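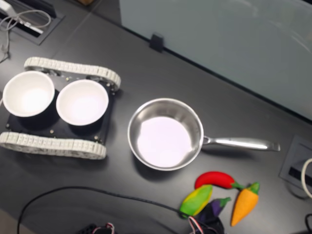

Sartén y verduras de peluche sobre la mesa.

Visita a la ciudad deportiva del Moresitz

El Moresitz abrió el jueves 8 de noviembre las puertas de su ciudad deportiva a abonados y clubes de la comarca. Fuimos en el autobús de las nueve, con el grupo de entrenadores de fútbol base, y volvimos después de comer.

La visita empieza en el campo 1, el del primer equipo, con hierba natural y las mismas medidas que el estadio. Los otros tres son de césped artificial. El número 4 se cambió en marzo y se nota al pisarlo: el balón corre más y bota menos que en el 3, que tiene ya muchos partidos encima. La grada principal tiene 1650 asientos y allí juega el filial sus partidos de liga.

Según nos explicaron, en la cantera hay 148 jugadores, repartidos entre los equipos masculinos y los femeninos. La residencia tiene 60 plazas y este curso está llena. No se pueden ver las habitaciones, solo el comedor y la sala de estudio. Los que viven allí van al instituto por la mañana y entrenan a partir de las cinco.

Lo más útil para nosotros fue la sesión del juvenil. Trabajaron la salida de balón con tres centrales contra una presión de cuatro, en medio campo y con series cortas. Cada vez que el portero jugaba en largo se paraba y se repetía. Después hicieron saques de esquina, casi todos al primer palo. Esa misma semana tenían partido contra el Horley, que va segundo y defiende las jugadas a balón parado en zona.

El gimnasio es más pequeño de lo que esperábamos. El club quiere ampliarlo cuando termine el contrato con Vosance, la empresa que lleva el mantenimiento. La sala de vídeo sí es amplia, con alrededor de 88 butacas, y allí nos pusieron un resumen de la temporada pasada, incluida la eliminatoria de copa que se perdió en los penaltis.

Comimos en la cafetería Perić, junto a la entrada de los vestuarios. Menú sencillo y servicio rápido. El aparcamiento se llena pronto, así que conviene ir en autobús. La inscripción es gratuita y se hace en las oficinas del estadio.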